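How Does a Workshop Decide to Buy a Robot?

Have you ever saved up for something really big? Maybe a bike, or a drum set? Then you already know a little about my job, because a big part of it is deciding what to save up for. The things on my wish list just happen to have motors in them.

I plan the equipment at Tellberg, a place where we try out robot arms on everyday jobs like picking things up and putting them away. People think I must spend all day playing with robots. I wish! Mostly I spend it with a pencil, a calculator and a very long list.

Let me show you how the list works.

First question: what's the job?

It's easy to fall in love with a robot. I've done it. You watch a video of a shiny arm flipping a pancake and suddenly you want one very badly. But then you get it home and remember that you don't make pancakes.

So before I look at a single robot, I write down the job in plain words. "Pick up a small box and put it on a shelf." Then I ask how heavy the box is, how high the shelf is and how many boxes there are in a day. Last fall one job on my list had 90 boxes a day, and I went and moved them all by hand on a Wednesday to see what it was like. (My arms were sore until the weekend!)

Second question: what does the robot need to hold things with?

An arm by itself can't pick up anything. It needs a gripper on the end, and that's usually a separate thing to choose. Some grippers have two fingers that squeeze together, like when you pick up a grape with your finger and thumb. Some have suction cups. A few are soft and squishy and can hold an egg.

We mostly use two fingers, because they're good at lots of different jobs and because spare fingers don't cost much. And you do need spares. Fingers bump into tables and shelves all day long while a robot is learning, and sooner or later one gets bent.
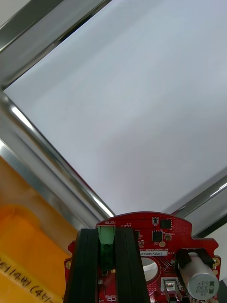 The other part of a gripper is the electronics. There's a motor to move the fingers, and a circuit board, which is a flat piece with lots of tiny parts on it that pass electricity and messages around. I always ask the people selling the gripper whether I can buy the board by itself. If the answer is no, one broken little part could mean buying the whole gripper again. That's like buying a new bike when you get a flat tire.

Third question: what else do we have to buy?

This is where beginners get a surprise. I sure did. When I made my very first plan, I wrote down the price of the arm and thought I was finished. My boss back then, Tiruwork Feyisa, read it and handed it right back to me with one question written at the top: "What will it stand on?"

Oh. Right.

A robot arm needs a strong table or stand that won't wobble. It needs a power supply, cables, a computer and a big stop button that everyone can reach. It needs floor space, too, and you can't put the popcorn machine there anymore. Then people have to learn how to use it safely, and learning takes time, so I put the hours on my list right next to the cables.

In our last plan the small stuff – just cables, bolts, clamps and spare fingers – came to $1,555. Think how many weeks of allowance that would be!

Fourth question: who do we buy it from?

I like to ask more than one seller. For our newest gripper I asked three of them, Cakine, Ďurica and Tralten, and gave each one the same list of questions. How long until it gets here? What happens if it breaks? Can I call somebody when I'm stuck?

Cakine had the lowest price, but we would have waited 68 days for it. Tralten could send one much faster and it cost more. Ďurica was in the middle for both, and they let us borrow one for a while before we made up our minds. I really liked that. You find out a lot by trying a thing on your own jobs, like whether the cable is long enough to go around your own table.

We picked Ďurica. Another workshop might have picked Cakine and been perfectly happy to wait.

Fifth question: what if something goes wrong?

I keep about 20 percent of the money in my plan for surprises. If I have $10 to spend, I plan how to use $8 and leave $2 alone. My nephew says this is the most boring rule in the world. He also spent all his birthday money on a skateboard and then couldn't get a helmet, so he walked around carrying that skateboard for a month.

Want to try it yourself? Think of a chore you'd like a robot to do at home. Write down exactly what it has to pick up, and where it should put it. Draw the gripper you'd choose. Next make a list of everything else you'd need, even the boring things like a plug and somewhere to keep it at night. Then show the list to a grown-up and ask what you forgot. Mine always had something missing when I started out, and I still ask a friend to check it before I order anything.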